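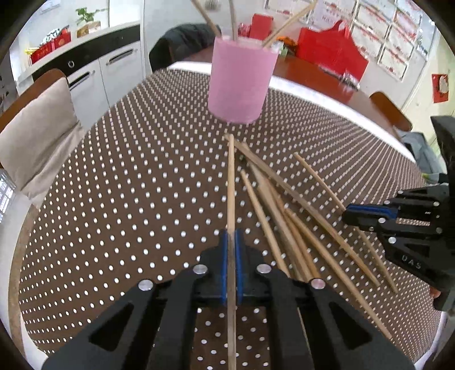 Stick task, both grippers on the board, pink cup at the back.

Reviews > Data Collection > Hand-Held Grippers

Search reviews Enter keyword Go

Horska hand-held gripper pair, with the Vakska logging software

Posted January 7, 2018

Bought the pair for gathering demonstrations. You hold one in each hand, do the job yourself, the camera on top records what the fingers see, and the learning side gets to copy you later. That's the pitch anyway. We've had them long enough to have opinions.

Short version: good hardware, so-so software, buy extra pads.

Grip first. The blue pads are the best part. Thin wooden sticks are a mean test, they roll, they cross over each other, they lie flat on the table with almost nothing to get hold of. With our old pair (Stoyanova, the cheaper one) I'd lose maybe every third pick. These hold on. You do have to come in low and square, though. Come in at an angle and you pinch two sticks or none.

Weight is fine for the first half hour. After that the wrist knows about it. We do 500 demonstrations per task and I would not try that in one sitting, not even two. Best day so far was 92 keepers. Worst was 65, mostly my fault, I kept starting the next pick before the log had closed the last one and the two ran together. No warning from Vakska, it just saves one long mess.

Camera view is wide, very wide. Straight lines bend, dark corners, the whole room gets in. Chairs, bag on the table, certificates on the wall, all of it. I used to tidy the background before every session. Stopped. If the policy falls apart over a red bag then I want to find that out early. What I do change is the heap: scatter the sticks differently every time, cup moved a little, left hand one run, right hand the next. First batch I was lazy and laid them all out the same way, 219 demos and most of them near copies. Ended up doing them over.

The dotted board is a Bivwood, seperate purchase. Worth it. The dots give the tracker something to chew on and we get fewer dropouts than on bare wood. Shiny tables are hopeless, forget it.

Gripes:

Opening width gets read wrong after a restart untill you squeeze fully shut and open again. In the manual, page near the end, small print.

Syncing two grippers takes too long. One is quick. Two — go make coffee.

Pads pick up dust and lint. Wipe them between batches or picks get worse and you blame yourself.

Export works but the file naming is awful. I rename everything with a script.

One tip for cup tasks. Let go late. If you open as soon as the stick is over the rim it tips out to the side, and then the model learns to drop things next to cups. Lower it in, pause, then open. Slower, cleaner, and the replay looks much better.

Would I buy again? Yes for the grippers, same price even. The software I'd take free and still complain. Four stars out of five, would go higher if they fix the restart thing.

Will add a note when the second task is done — folding, probably, and I expect the pads to hate it.

Contact us | Copyright 2018 | All rights reserved | Back to top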